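About Kusville Adult Learning Center

Kusville Adult Learning Center is a small evening school for adults who want to finish a high school equivalency, improve their English, or get ready for a trade program. We opened with one class in a rented room above a hardware store. Today we have 380 students enrolled across two sites, Kusville and Worari.

The school was started by Kelechi Usman, who taught middle school math before moving into adult education. Tamunoemi Usman runs the English program and handles placement testing. Most of our teachers work in day schools as well, so classes start at 5:45 p.m.

What we teach

Math, reading, writing, science and social studies for the equivalency exams. English at five levels, from first words to college writing. A short course in workplace math covers measuring, fractions and reading a pay stub. In March we add a citizenship class, which meets at Worari only.

Class size is kept to 14. If a class is full, we put your name on a list and call you when a seat opens. Students who miss three weeks in a row are asked to meet with a teacher before coming back.

What it costs

Equivalency classes are free to county residents. English classes are $35 per term, including the workbook. Exam fees are paid to the testing office and are not part of our charge. Ask at the front desk about fee help.

Our buildings

The Kusville site is on the second floor of the old Fedard building, with an elevator at the rear entrance. Worari classes meet in the Louro Street annex. The lending library at Kusville has 2,000 books, and students may keep a book for a full term. Bags and coats may be left in a locker during class. Please return the key before you go home. 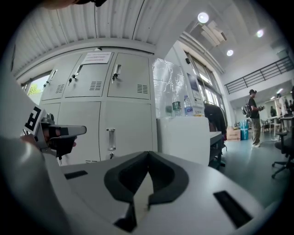

Lockers with keys in the doors.

Enrolling

New students enroll in the first two weeks of each term. Bring a photo ID and proof of address. The placement test takes one hour and there is no need to study for it. You will get your class and room number the same evening.

The office is open from 3 p.m. to 8:30 p.m. on class days. Parking behind the Fedard building is free after 5 p.m.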